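We use cookies to keep you signed in and to remember your settings. OK / Manage cookies

2018-03-22
posted by gripbench

1/ ok thread. Two arms, two grippers, one wrist camera, way too many picks. Comparing the Birkura fingers against the Goltura ones for small round stuff. Typing this between runs so expect mess

2/ Short version for people who don't read threads: Birkura for balls, Goltura for anything with a flat side, and sort out your cables before you buy anything at all. Long version follows

3/ Setup. Both arms on the same table, facing each other, sharing one work area in the middle. Makris controller on both. Same firmware on both, checked twice, after February when I lost most of a week to them being one version apart

4/ Wrist cam is on one arm only. The other arm goes blind and gets its target from the first one. So one arm looks, other arm grabs. Then swap jobs, same object, same spot, and see who does better

5/ Total so far is 453 picks. 420 of those I trust. The rest went in the bin — wrong object logged, camera dropped out, me leaning on the table

6/ Objects: green ball, a few foam blocks, a roll of tape, a spoon, some bottle caps. Nothing fancy. Fundbridge paid for the grippers (small hardware grant, they don't get a say in the results) and did not pay for the objects, those came out of my kitchen

7/ Birkura fingers first. Hard tips, fine grooves on the inside face. Feel like nothing much in the hand. I expected the ball to shoot out every time, bc hard on hard, no give

8/ It mostly didn't. The grooves do more than I thought. If you come in with the ball low between the fingers it seats and stays. If you come in high it squirts out sideways and you get to go find it under the shelf

9/ Goltura: softer pads, wider, more forgiving on the approach. Closes slower. Lovely on foam and on tape. On the ball the pads bulge round it and you lose track of where it's sitting, then it drops on the lift

10/ Also the Goltura pads pick up dust like you would not beleive. Wiped them every 80 picks on a schedule. Between wipes the grip got noticeably worse on the bottle caps, fine on everything else

11/ Opening width: Goltura wins, easily. Birkura needs the arm lined up much better before you close. If your position is sloppy get the Goltura and stop reading

12/ Now the containers, which I figured would be a footnote and ended up eating most of the time

13/ Flat tray: boring, both fine. Cardboard box: the walls get in the way of the wide Goltura hand, Birkura slips in ok. Wicker basket: trouble for everybody

14/ Basket problems in order of how much they annoyed me. The floor curves so the ball goes where it wants. The weave catches finger tips. The sides flex if you touch them, so the target moves after you already measured it

15/ And the weave is shiny in spots. Under my bench light you get little white glints all over it, and the ball finder I'm using does not love glints. Turned the light to the side, helped some. Didn't fix it

16/ Biggest thing though is the cable. Dark arm coming down over the ball in the basket, one grooved finger from the camera arm in the bottom corner, and the cable goes straight across the front of the ball:
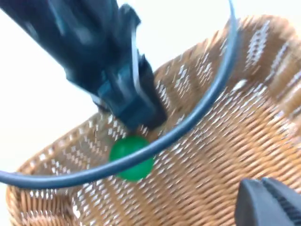 17/ CABLES

18/ So for the ball finder, a ball with a cable over it is two smaller green things. It picks one. Then the center is wrong by a good chunk of a ball and the other arm goes there very confidently

19/ I spent an embarrassing amount of time blaming the fingers for this. Had a whole angry post drafted about grip force. Then went back through the frames and the bad misses kept being cable frames

20/ Things tried, with results. Clip at the elbow: better, but the loop below the clip still swings. Velcro straps down the forearm: good until the wrist turns past halfway, then it pulls tight and the arm faults out

21/ Spiral wrap: made it stiffer so it stuck out further. Worse! Took it off same day

22/ What works for now: clip at the elbow plus a second one up near the wrist, short loop between, and a rule in the code that the wrist doesn't turn past a set angle while the other arm is looking. Ugly, fine

23/ Also merged green blobs if they're close together and the gap between them is dark. Three lines of code. Should have been there from the start. Breaks if you have two green objects near each other so, uh, I have one green object

24/ Motion blur next. The arm cam is cheap and exposure is long on auto. Anything moving turns to streaks. The finger on the same arm stays crisp cause it rides along with the camera, so at a quick look you think the picture is ok and it isn't

25/ Locked exposure short and turned the light up. More glints off the basket, less smear on the arm. Pick your poison. I went with less smear

26/ The other option is just stop moving before you look. Yes. Adds a pause to every pick and when you're doing hundreds you feel it. I ended up with a short pause only before the final approach, full speed everywhere else. Good trade

27/ Makris controller notes since a couple of you asked. Setup is easy. Docs are thin. The two-arm mode works but the shared zone thing is all or nothing: either both arms can be in there or only one, no "you can be in here if you stay high"

28/ I wanted the looking arm to hover over the basket while the other one reaches in. Had to switch the zone off and write my own distance check. Ran that slow for a whole day with my hand on the stop button

29/ They touched 3 times. All slow, no damage, one scuff. All of them at the rim of the basket where both hands want the same bit of air

30/ Force setting: on Birkura keep it low for the ball. Lower than you think. More squeeze just finds the slope and pushes the ball out. On Goltura crank it, the pads soak it up anyway

31/ Finger change time, if that matters to you. Birkura is two screws per finger, tiny, you will drop one. Goltura pads peel and snap on, much nicer, except the snap tab on mine is already getting loose

32/ Noise: Goltura whines on closing. High pitch. Room mate of the bench next door has opinions

33/ Basket plus ball specifically, since that's where they were furthest apart. Birkura coming straight down, slight tilt toward the low side of the basket, fingers stopping just short of the weave. That was the best combo I found and I tried a lot of dumb ones

34/ Don't drag along the weave. Tips catch, basket shifts, everything after that is off until you measure again. Tape under the basket helps. Double sided, the thick kind

35/ Goltura in the basket: ok for foam blocks, poor for the spoon (handle ends up along the wall and the pads are too fat to get behind it), caps are hopeless for both really

36/ What I haven't done: wet objects, anything heavy, anything see-through. Also only one of each gripper so if mine are lemons or unusually good I can't tell you

37/ Haven't tried mixing them either, one hard finger one soft. Screw holes don't match. Could print an adapter. Might

38/ Someone asked for the raw log. It's a spreadsheet with columns named things like "hm" and "hm2". Cleaning it up first, then will post. Cable frames get their own column this time

39/ If you're about to order: mostly round hard things, decent positioning, Birkura. Mixed junk and a sloppy arm, Goltura and a spare set of pads. Either way get the cable clips in the same order, I paid shipping twice

40/ Next up is the same test with the camera moved to the outside of the wrist, so the cable of the other arm is less likely to be between it and the target. Bracket is printing now

41/ ok bracket came off the bed warped. Tomorrow then

Get new posts by email. Enter your address to subscribe. Unsubscribe any time.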